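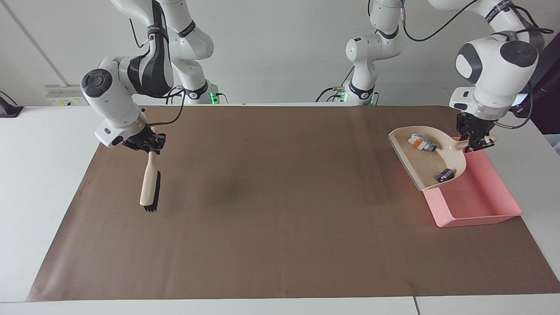 My daughter is two and a half and has decided that bedtime is a suggestion. We do bath, teeth, a book about a snail, lights out, and then she comes out of her room until I give up. I've tried a sticker chart. I've tried letting her help with cleanup after dinner so she'd be worn out, which means she carries around a hand brush with black bristles and a wooden handle and won't give it back. Last night she took it to bed. My husband works evenings, so it's just me, and I'm losing to someone who can't put on socks. How do other people get a toddler to stay put?
Gwenllian Parri, Brorkmont, 1/18/24

Rhun Ifans
Walk her back every time and say the same boring thing. Ours was "it's night, back to bed," and nothing else, no matter how good the question was -- and some of them were very good. The first night I made that trip over 800 times, or it felt like it. By the second week he'd mostly stopped. It did come back in October when we moved, and we did it all again with worse carpet.
Also look at the nap. If she's sleeping until four in the afternoon, she isn't tired at eight.

Efa Voyle
Let her keep the brush if it's clean. Mine slept with a spatula.

Hiu-tung Wu
We gave ours one "pass," a square of cardboard she could trade for one drink or one hug after lights out. Once it was gone, it was gone. She mostly saved it and slept on it. She's a bit older than yours though, so maybe try Rhun's way first. I never got the sticker chart to work either. The dog ate Nicholas's.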